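**Grolside workshop opens its gear bench to the public in March**

The Pamalwood Repair Rooms in Grolside will start a new evening course on small gear assemblies this March. The course is called Wundlow Bench Nights and takes place every Wednesday at 7 p.m. It has 14 places, and no earlier experience with machines is needed.

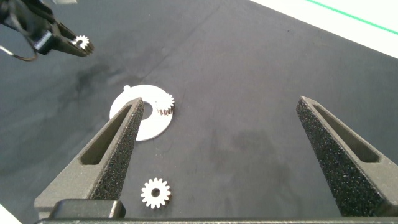

Participants will learn how to take apart a planetary gearset, clean the parts, check the teeth for wear and put everything together again. The course was prepared by Alby Faulkner, who has repaired hand tools and mixers at the Rooms for many years. 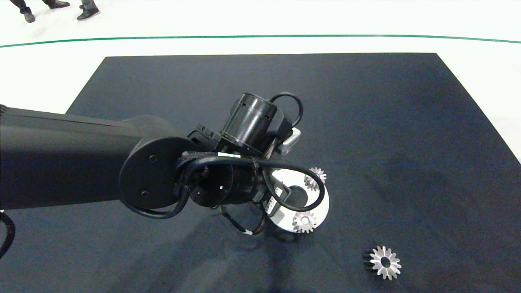

The first evening is dedicated to laying out the parts. Beginners often lose time at this stage - they mix the pieces, or a gear rolls under the bench. A dark mat helps very much, and bright silver gears next to a round disk with a hole in it are easy to find again on such a background. 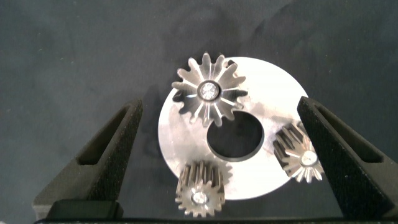

"People think gears are for engineers only," says Alby Faulkner. "I ask them first to look at how the parts sit together." With three small spur gears placed around the hole of a flat metal plate, the idea of planet gears can be understood before any shaft is fitted.

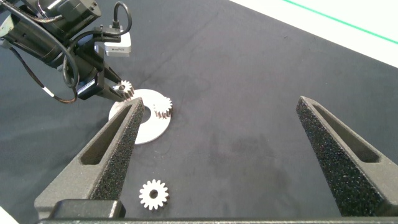 The course is supported by a grant of 1,617 dollars from the Arumugam Fund, of which 912 dollars was spent on gears and hand tools. Places can be reserved at the front desk of the Rooms. Participants should bring an apron and, if they wish, a small gearbox from home.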